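Tatholm Allotment Society
Minutes of the general meeting, May 2023 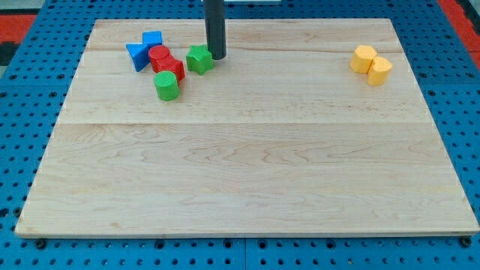

1. Minutes of the April meeting
Agreed as a true record.

2. Water
The Stokitz Lane tap is leaking again. Quote of £179 for a new valve accepted. Members to fill cans from the top tank until it is fitted.

3. Rents
73 plots paid, four outstanding. Reminder letters to go out this week.

4. Seed order
Sala potatoes came short by two sacks. Refund of £107 requested.

5. Any other business
Bonfires: the rule stays as it is, none before dusk.

Meeting closed at 8.40 pm.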